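Clunel Robot Club – call for new members

Do you like taking things apart, fixing them and getting them to do something useful? Our robot club at Dindstead is looking for people to join the student team, and we would love to hear from you, whether you have written code before or never touched it.

The project is called Savik. The aim is to teach a robot arm a set of small table-top jobs: opening a sliding door, pressing the right button, picking up a block and putting it where it belongs. It sounds easy until you try it! We started in September and there are 17 of us so far, from all sorts of courses.

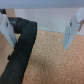
We meet in the Jenkins Building, Room 994, and each session lasts two hours. You would work in a pair, taking turns to guide the arm and to keep notes, and swapping over so that everyone gets a go at everything. The notes matter more than you might think – a good record of a failed try has saved us many an evening.

There are places for:

Arm operators (patience helps a lot here)
Coders, beginners very welcome (we mostly use Python, and we will teach you)
Builders, to make boxes, handles and trays for new tasks
Someone who enjoys writing, to look after our project diary
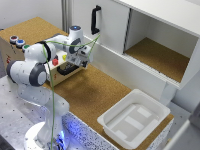
The Savik arm over the small wooden box, with the sliding-door cabinet on the right.

We are also putting together a team for the spring competition, where each club has to complete a set of tasks against the clock. You don't have to compete, but if you fancy it, tell us early so we can plan practice time. Two of the tasks are still to be chosen and new members will get a say in them.

Joining is free and we supply all the kit. Please come in flat, closed shoes and tie back long hair when you are near the arm.

To apply, send us a few lines about yourself and what you would like to try, using the form on the club page. No CV needed – a story about something you once built or broke will do nicely. Forms should reach us by 8 November 2022.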